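Week 2: Writing the sprint goal

I used to skip this bit when I ran the Pletska team, and we paid for it (38 tickets in one sprint, no idea which mattered!). So grab your backlog printout and pick one outcome your customers would notice.

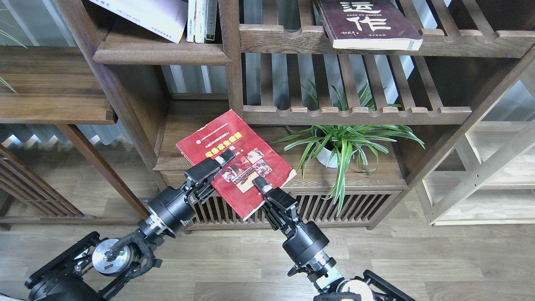 Then cross out anything that doesn't help you get there. Junaid's group got theirs down to a single line last term, and I'd love to see yours that short.
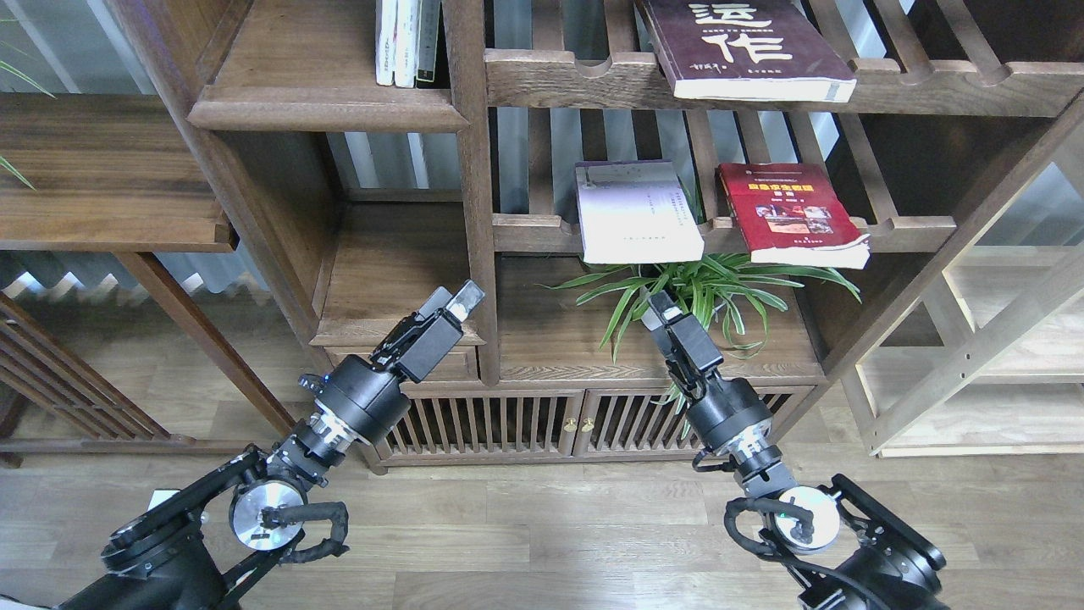 Before next class

Read the Tonus case and bring a draft goal to swap with Shufen's table.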